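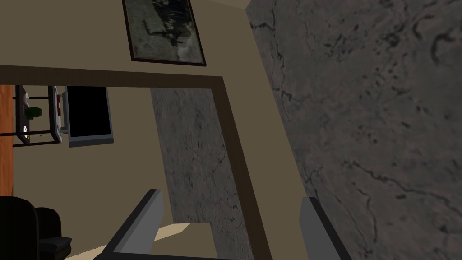
About Nomico

Nomico tests whether machines can do ordinary chores. We look at household jobs, such as clearing a table or putting cushions back, and at simple shop-floor jobs, such as restocking a shelf or moving parts from a bin to a tray. We write up what we find in plain terms for the people who have to decide whether to spend money on it.

We don't build robots and we don't sell them. Our customers are mostly care providers, housing associations, small manufacturers and shops. Some robot makers also pay us to test their machines before they go to market, and the terms for that are set out further down.

How we started

The company was set up by Aidan Ó Riain and Snædís Hafþórsson. Aidan had been a maintenance manager at a packaging plant in Todunville and had twice been asked to find space for an automated cell that was later taken out again. Snædís came from software and had written motion planning code for robot arms at Egilsson, a firm that makes warehouse equipment. They met when Egilsson supplied the second of those cells.

Both of them thought the machine had been a reasonable one and the buying had gone wrong. The plant had seen a demonstration with clean, identical cartons under good light. On the line the cartons were sometimes dented, and tape hung off them, and the arm stopped several times a shift for somebody to come and sort it out. The question of how often it would stop had never been put to the supplier in a way that could be answered.

Their first paid job was a report for a furniture hire firm that wanted to know if a robot could wipe down and restack chairs between bookings. The answer was that it could wipe the seats and could not restack them. The firm bought a better trolley. It still uses us.

What we do

Our work comes in three forms.

Chore trials. A customer tells us what job they want done, and we break it into steps and run a machine through it in our own rooms. We record how long it takes, how often it finishes, how often it needs a person, and what kind of help the person has to give. A standard chore trial is 200 attempts at the same job with the starting conditions changed each time. Changes are small and ordinary: a chair pulled out, a lamp off, a cup facing the other way.

Simulation trials. Much of our work is now done in computer-rendered rooms before any real machine is involved. We can try a job with many layouts of furniture and find the ones where the arm can't reach or the camera can't see what it needs. A simulated trial is cheaper than a real one and can run overnight. It is poor at anything soft, wet, sticky or crumpled, and we do not give a customer a final figure from simulation alone.

Site visits. One or two of us come to your home, ward, shop or workshop and watch the job being done by the people who do it now. We then tell you which parts might be worth testing. About half the value of a visit is finding out that the job is different from its written description. We charge for the day and travel, and you get a short written note afterwards whether or not you go on to a trial.

Can machines do the chores yet?

Most people who ring us ask this first, so we will answer it here as we would on the telephone.

Some of them, in part. Floor cleaning by small wheeled robots is settled and you don't need us to test it unless your floors are unusual. Moving a known object from one known place to another is also in good shape, on a shop floor where the place stays the same. A fixed arm picking machined parts out of a shallow tray will do that all day if the parts are presented well.

Picking up things in a lived-in room is much harder. In our trials the machines do best with rigid objects of a middling size that stand clear of everything else. They do worse when the object is close to a wall, behind the leg of something, on a low shelf, or next to another object that will fall over. A camera mounted near the gripper has a very narrow idea of a room, and it can be turned to any angle as the arm moves. A machine that recognises a table perfectly well from standing height may fail to recognise it from the side with half the view taken up by a door frame. People who haven't worked with these systems tend to be surprised by this, and we bring it up early.

Cloth remains difficult. We have tested folding on towels, pillowcases and shirts. Towels are possible if you have patience. In our last round of laundry trials the best machine folded 108 towels out of 200 to a standard our own staff would put in a cupboard, and it needed much longer for each one than a person would. Shirts we have stopped testing for the moment, as the results told customers nothing new.

Washing up by hand, making a bed with a person's belongings on it, cleaning a bathroom and sorting a drawer of mixed small items are all jobs we would currently advise against buying a machine for. Loading a dishwasher is somewhere in between. It depends heavily on the dishwasher.

On the shop floor the picture is better, mainly because you are allowed to change the room. A workshop can bolt down a fixture, paint a line, fix the lighting and ask people to put the bin back in the same spot. Hardly anybody wants to live like that at home. If you run a small factory and are thinking about one repeated task, it is well worth a visit.

How we test

We keep to a few rules, and customers are welcome to hold us to them.

A trial is counted as finished only if the job is finished. If the cup is on the shelf but the saucer is on the floor, that is a fail.

Any help from a person is written down, including help that seems too small to matter. Nudging an object two fingers' width towards the gripper counts as help.

We don't tune a machine to our rooms. Makers may set up their equipment on the first morning, and after that it stays as it is until the trial is over.

Every attempt is recorded, and the customer can have all the recordings. We don't make edited or speeded-up films. If a customer makes one from our material, we ask that the true running time is shown on it.

We repeat part of each trial with a different operator. Results often change when the person who set up the machine has gone home, and you need to know by how much.

Where we are

Our office and main test rooms are in Flunisdale, in a former school kitchen and the hall next to it. The hall is divided into a living room, a bedroom, a small shop with shelving and a counter, and a bench area for workshop jobs. The kitchen is still a kitchen, with domestic units fitted along one side. Furniture is second-hand and gets moved often. We like it to be slightly awkward.

We also rent a unit in Todunville for heavier shop-floor work. It has three-phase power, a proper floor and a roller door wide enough for a pallet truck. It is unheated, so please dress for that if you are coming in winter. Trials there need to be booked further ahead than those in Flunisdale.

Who works here

Aidan runs the site visits and the Todunville unit. He also writes most of the final reports, which is why they are short.

Snædís runs simulation and everything to do with software. She decides which rooms get modelled and checks simulated results against real ones when we have both. If the two disagree she writes a note on the difference, and these notes go into the customer's report in full.

There is a team of test operators who set out the rooms, run the attempts and do the scoring. Several came to us from cleaning, care and warehouse work, and we look for that background when we hire. Someone who has stripped beds for a living can tell you very quickly what a machine has missed. Operators are paid for training days and for travel between sites.

Who pays us

Most of our income is from organisations thinking of buying a machine. The rest comes from makers. When a maker pays, the contract says that we choose the starting conditions, that the maker sees the report at the same time as we finish it, and that we can't be asked to leave out results. The maker may decide to keep the report private. We will not let part of it be quoted without the whole being available.

Neither of the founders holds shares in a robotics company. Snædís gave up hers when she left Egilsson, and we do not take on testing of Egilsson equipment.

Visiting and getting in touch

A chore trial takes 60 working hours of room time in most cases, and you can come and watch any of it. Bring indoor shoes. We hold an open afternoon in Flunisdale each December, where visitors can try the jobs themselves against the same scoring sheet the machines are marked on. The hall holds 52 people, so places have to be booked through the office.

If you want to talk about a job, send us a few lines saying what it is, who does it now, how often, and what tends to go wrong. There is no need to know which machine you want. A short telephone call is free and often settles the matter.

Page last updated November 14, 2022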